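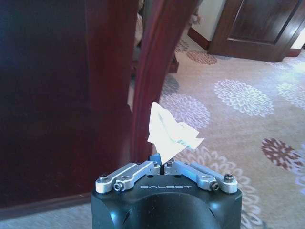
A crumpled bit of white paper, held upright.

November 7, 2025

Day five of writing down everything I throw away. I said I would give it 16 days and I am already looking for the exit.

The idea came from the Drindton newsletter, the one that arrives on my doormat whether I want it or not. According to them, keeping a trash diary makes a household cut its waste in half by the second week. Half of what, they don't say. Weight? Number of bags? I wrote to ask in August and got back a leaflet about composting.

Today's list: coffee filter, two envelopes, the heel of a loaf I should have frozen, the plastic window off a third envelope, a receipt from Brandão as long as my forearm for one bag of onions and some dish soap. Most of that receipt was coupons. I have never used a coupon from Brandão that didn't expire the day before I found it in my coat.

What bothers me is the paper. I always thought of myself as a person who hardly makes any. Then you write it down and it's paper, paper, paper, peel, paper. I'm willing to admit the diary has shown me that much. Whether it has changed anything is a different matter. I still threw it all out, I just took longer doing it because I had to go find a pen.

The Soka people had a stall outside the library again, selling their countertop bins for 385. For a bin! The man told me it would pay for itself. I asked how, given that the city charges me the same flat rate if I put out one bag or six, and he said it was more about awareness. I have plenty of awareness. I have a whole notebook of it now.

I did look at the rate sheet when I got home, in case I was being unfair. They are talking about pay-by-weight for next year, and the meeting notes say a trial street saved 400 pounds of trash in a month. Nothing about how many houses were on the street, and nothing about whether people were just driving theirs over to the dumpster behind Prurel, as I would be tempted to. Until somebody tells me that, it's a number on a page – and the page will be in my recycling by Sunday.

Supper was soup, to use up the carrots. Peelings went in the pot for stock, so no entry for those. My one clear win of the week, and my grandmother did it without a newsletter.

Need to buy: light bulb for the hall, stamps, rice. Ask the city for the house count on that trial street. Rain forecast tomorrow so the bin goes out tonight, lid tied down.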